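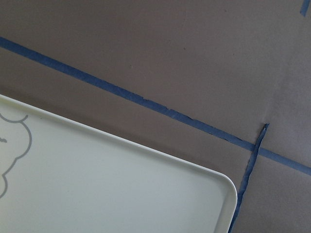 *Blue tape, grey-brown paper, white tray. Sorting season.*

Every November I cover the big table in paper and tape it into sections, and every November I tell myself I'll use a ruler. I own a ruler. I own two, in fact, and both were in the drawer directly underneath my elbow while I ran a long strip of painter's tape across the paper on a slant that would embarrass a ferry wake.

The second strip went across the first and met it at something in the neighbourhood of a right angle, if you're a generous neighbour. I tear my tape by hand. I've read that you should lay it against a straight blade and snap your wrist, and I believe the people who do this are happy. Mine comes off the roll with a fringe. If you look at the long one you'll see a stretch in the middle where the lower edge has gone to pieces, and the narrow one is wavy all the way down, with a tip like a chewed pencil.

The occasion for all this is seeds. We run a swap out of the hall in Kastlow once the gardens are finished, and for reasons going back to a potluck I should have skipped, the sorting happens at my place. People drop off what they've saved in envelopes, pill bottles, film canisters and, in one case, a sock. I tip it out, pick through it, and portion it into little packets so that 14 households can each go home with more beans than they have any plan for.

Hence the paper. A bare table is hopeless for this. Lettuce seed disappears into the grain and anything round heads for the floor, where it joins last year's peas behind the radiator. Matte paper gives a seed something to sit on. I tried white butcher paper the first year and had a headache by lunch from the glare. I went to a dull greyish-taupe after that, the colour of a filing cabinet's dreams, and my eyes have been fine.

The tape is there to keep the varieties apart. In theory each section gets one kind, and I write the name on the tape in marker as I go. In practice I get absorbed, forget the marker, and end up with two heaps of identical tomato seed and a firm memory that one of them was from Sille Þorgeirsson. Sille keeps her tomatoes going from a jar her aunt gave her and would like them not to be confused with anybody else's. I have promised her this four years running. I've kept the promise for three of them, and I'd be grateful if no one forwarded her this post.

As for the white tray, I can't say enough good things about a shiny plastic tray. You pour the whole mess in, give it a shake, and the chaff drifts to one end while the seed slides to the other. Then you blow on it gently. If you blow on it the way Bjarke Nørgaard does, you'll be finding calendula in the toaster until spring. He's a lovely man and he plays the tuba, and I now put him on envelopes.

Speaking of envelopes, I ordered 1000 of the small brown ones from Skimard last year and thought that would see me into retirement. We got through them by the second evening, mostly thanks to poppies, which nobody should be allowed to donate without signing something. This year I ordered 2000. They've come with the gummed flap instead of the peel-and-stick, so everyone on envelope duty will be tasting glue or passing around a damp sponge. I've bought a sponge. I expect it to be ignored.

A few notes for my own benefit, seeing as I never remember them:

- Tape the paper down at the corners *before* dividing it up. It creeps otherwise, and the sections creep with it.
- Beans and corn first, while everyone's patient. Fine stuff after supper was a mistake.
- Marker goes in the apron pocket. The pocket, not the windowsill.
- Don't let anyone open the back door during lettuce.
- Put the kettle on a different surface entirely.

I did consider starting over with the tape. There's a good straight roll of it left, and the ruler has been very patient. But a crooked section holds as many beans as a square one, and pulling painter's tape off paper takes a layer of the paper with it, so you end up with a furry stripe that grabs every carrot seed going by. I've been down that road. I'll work with the wonky triangles.

Drop-offs are at the side door any time after four. Label your jars, please, with a name and a year, and "the good ones" isn't a name. If you've got garlic, keep it at home until I've cleared some space, as the hallway's already spoken for by squash.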